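trulby-kitchen: README and purchasing notes

Last edited May 1, 2018

Trulby is the simulated kitchen we use to decide what to buy before we buy it. It started in January, after the Illwood lab spent most of a year's equipment money on an arm that could not reach the back of its own bench. The arm is still there. It holds coats.

What you get

108 episodes in one rendered kitchen, with short tasks at the sink counter and the microwave. Each episode has joint positions, gripper state and two camera views. There is also a spreadsheet called budget_final_7, the successor to six other finals.

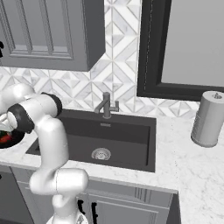
Reach is the first line in the spreadsheet and the one people argue with. Vendors quote it from the base with the elbow straight, a pose that is useful for pointing at ships. Use the reach column from our episodes instead: it is measured with the elbow bent, at counter height, with a sink in the way. If a candidate arm falls short there, strike it off and save yourself the demo.

Mounting comes next. The quote for the arm will not include whatever it stands on, the bolts, or the person who finds out what is under your floor. Ridotow, the spreadsheet's cost script, adds a flat 900 dollars for this. Change it in costs.cfg if your floor is friendlier than ours.

Grippers

Budget for two. The second is for the day the first is in the mail. Fingertip pads are listed separately under consumables – we left them out of the first version and heard about it from everyone who had to sign for them. Set aside 567 dollars a year for pads, cables and small things with long part numbers.

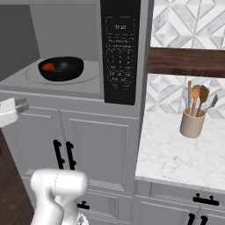
Appliances are the cheap part, so people buy them last and in a hurry. Pick the microwave before the gripper. Write down the door clearance, the height of the cavity floor and how far the buttons stick out, then run the microwave episodes with your own numbers in place of ours. The same goes for cabinet pulls. Bar handles leave a gap for fingers, and that gap should be in your purchase order.

Known problems

The cost script does not know about sales tax or shipping.
The rendered counters never get sticky. Yours will.
Contact forces are rough. Do not size a motor from them.
Converting a scene from the old format can take up to 7 hours. Start it before you go home.

License and citation

Free for research and for grant proposals of any quality. Cite as Milošević, Trulby Kitchen, 2018. Corrections to the price table are welcome, with a copy of the quote attached – prices remembered from a trade show go in a separate file, and the script does not read it.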